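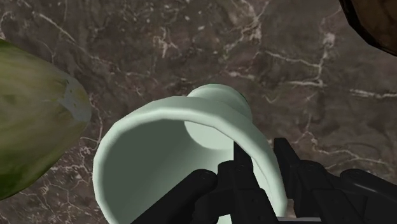 Production Technician, Glaze and Kiln
Viltstead Tableware, Drimdale plant
Posted Nov 7, 2019

Viltstead makes stoneware and porcelain tableware for restaurants and hotels. The Drimdale plant is hiring one full-time technician for the glaze line, reporting to Anil Amin, production supervisor.

Duties
Mix glaze batches to written recipe and record specific gravity and viscosity for each batch.
Load and unload two electric kilns and one gas kiln.
Run test tiles and log results by firing number.
Inspect fired ware for pinholes, crawling, and foot chips. Sort into first quality, second quality, and scrap.
Replace elements and thermocouples under the direction of the maintenance lead.

Requirements
High school diploma or equivalent.
At least 18 months of paid work in a ceramics, glass, or foundry setting. Studio experience is considered if kiln logs can be shown.
Able to lift 36 pounds repeatedly and to stand for a full shift.
Able to pass a respirator fit test — beards must be trimmed to allow a seal.
Comfortable with basic arithmetic, including percentage additions by dry weight.

Helpful but not required: experience with cone 6 oxidation firing, forklift certification, spreadsheet work.

Schedule and pay
Four ten-hour shifts per week, 6:00 a.m. start. One weekend unloading shift per month, paid at time and a half. The hourly rate depends on experience and is stated in the offer letter. Health coverage begins after 60 days. Work boots are reimbursed once a year.

To apply
Send a resume and the names of two references to Anathi Mokgethi, Personnel Office, 258 Skavdale Road. Paper applications can be left at the front desk during business hours. Selected applicants will be asked to a paid half-day trial on the glaze line. The start date is in January — please state in your letter if you need a later one.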